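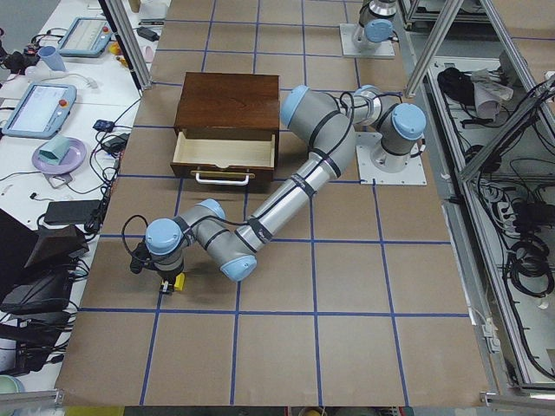
図4-1 引き出しを途中まで引いた状態。作業台の紙には青いテープで格子を貼ってある。

4. 引き出しの調整と小物の収納

この章は、品番1722の一段引き出し箱(以下「本体」)を卓上に据え、引き出しの動きを調整してから小物を入れるまでの手順です。Zitomora社の付属紙には「開封後すぐに使えます」と書かれていますが、当てにしないでください。手元に届いたものは、そのままでは引き出しが途中で引っかかりました。付属紙の順番どおりに進めて直るとも思えなかったので、順番を組み替えてあります。

4.1 置き場所を決める

1. 台の上を片づけ、乾いた布で拭きます。
2. 紙を敷き、端をテープで留めます。紙はたるみがなければ何でも構いません。Nenineの「専用敷紙」も試しましたが、普通の茶色い包装紙との違いは分かりませんでした。
3. 青いマスキングテープを縦横に貼り、格子を作ります。
4. 本体を置き、引き出しを開く側に引きしろを残します。付属紙の図では引きしろがほとんど描かれていません。少なくとも140 mmは空けてください。
5. 本体の角をどのマス目に合わせたか、紙の余白に鉛筆で控えておきます。

注記:格子は位置を戻すための目印で、水平を保証するものではありません。水準器を使ったほうが早いです。

4.2 取っ手の確認

1. 引き出しを閉めた状態で、U字形の白い取っ手を軽く上下に揺らします。
2. がたつくときは、引き出しの内側から固定具の締まり具合を見ます。
3. 手回しで締め、もう一度揺らします。まだ動くようならドライバーで少しだけ締め足します。

注意:電動ドライバーは使わないでください。付属紙は「低速なら可」としていますが、どの程度を低速と呼ぶのか書かれていません。前板を割ったあとで読み返しても役に立たない一文です。

真鍮色の金具は見た目こそ頑丈そうですが、材質は付属紙のどこにも記載がありません。重いものを入れたまま取っ手だけで本体ごと引き寄せる、といった使い方は避けてください。

4.3 引き出しの動きを調整する

1. 引き出しを空にします。
2. まっすぐ手前に引き、引っかかる位置に鉛筆で小さく印を付けます。
3. 引き出しを抜き、側板の下端と本体の内側を乾いた布で拭きます。
4. 側板と本体のすき間を左右とも測ります。左右の差が2 mmを超える場合は調整を中止し、販売元のTekleabに問い合わせてください。
5. 差が許容内であれば、印を付けたあたりに固形の蝋を薄く塗ります。
6. 引き出しを戻し、ゆっくり開け閉めします。
7. 45分置いてから、もう一度同じように開け閉めします。

手順7は付属紙にありません。Roy Goodallの覚え書きにあった手順で、最初は私も無駄だと考えて省いていました。時間を置くと渋くなる個体があり、そのうち一台は塗った直後には何の問題もないように見えたのです。湿気のせいだと彼は書いていますが、同じ部屋の別の一台は何ともなかったので、原因については保留とします。

注意:Jukamskaの潤滑スプレーが「木部にも最適」として同梱されていることがあります。白木の内側に吹くと染みが残ります。使用しないでください。

4.4 小物を入れる

1. 引き出しを、入れるものの幅より広く開けます。途中までで足りる場合は、全部引き出す必要はありません。
2. 小物は上から静かに下ろします。投げ入れると底板に当たって跳ね、奥に回り込みます。
3. 内壁との間に指が入るかどうかを確かめます。
4. 取っ手の中央に手を添え、まっすぐ押して閉めます。
5. もう一度開け、小物の位置が変わっていないか見ます。

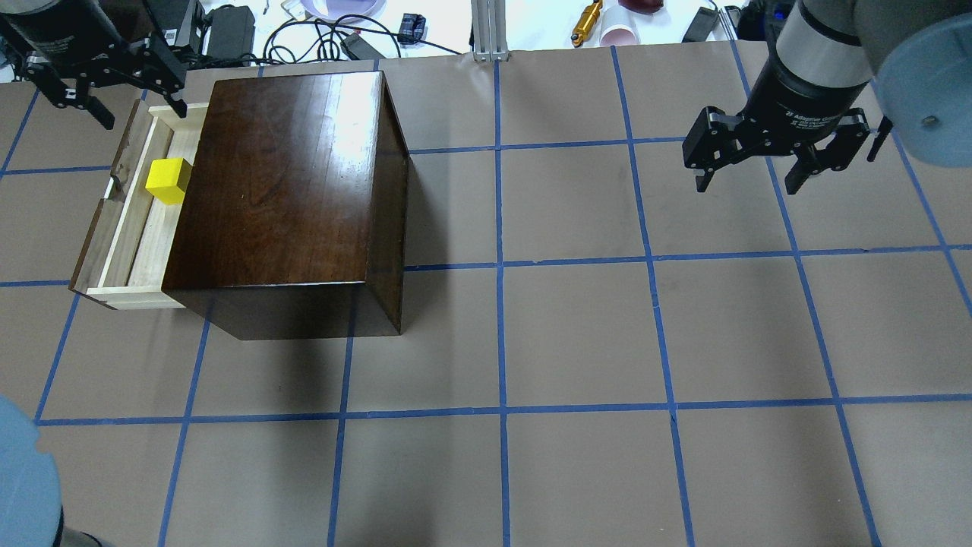
収納量については、付属紙の「見た目以上に入る」という宣伝文句を真に受けないほうがよいでしょう。入るかどうかより、取り出せるかどうかで判断してください。黄色い小さな立方体のように本体寄りの内壁へぴったり付いた小物は、引き出しをこの程度まで開けておけば上から見えますが、開け方が浅ければ天板の下に隠れてしまいます。角のある小物は壁から指一本分離して置くと、つまみやすくなります。仕切りを入れれば片寄らないという意見もありますが、別売りの仕切りは底から浮き気味で、薄いものが下に潜ります。厚紙を折って自作したほうがまだましでした。

注記:天板は艶があり、照明を強く映します。傷やへこみを調べるときは、明るく光っている部分だけを見て「異常なし」としないこと。本体の向きを変えるか、見る位置をずらして確認してください。

4.5 うまく閉まらないとき

・最後の少しだけ残る
奥に小物が落ちていないか確認します。引き出しを抜いて見るのが確実です。付属紙には「強めに押す」とありますが、従わないでください。

・斜めに入る
取っ手の端を押していることがほとんどです。中央を押しても直らなければ4.3の手順4に戻ります。

・閉まるが、ひとりでに少し開く
台の傾きを疑います。引き出しの不良として返品する前に、本体の向きを逆にして試してください。向きを変えて止まるなら原因は台のほうです。

・開けるときに本体ごと動く
片手で天板を押さえて引きます。滑り止めシートは、8月に試したものは裏の粘着が紙に移りました。製品によるのかもしれませんが、勧める気にはなれません。

4.6 手入れ

天板は柔らかい布で乾拭きします。付属紙は月に一度のワックスがけを指示しています。かけた天板とかけない天板を並べて比べたところ、私には見分けがつきませんでした。引き出しの内側にはワックスをかけず、粉や木くずを払うだけにします。蝋の塗り直しは、動きが渋くなってからで間に合います。

交換用の取っ手を注文するときは品番のほかに固定穴の間隔も伝えてください。同じ品番で間隔の違うものが届いたことがあります。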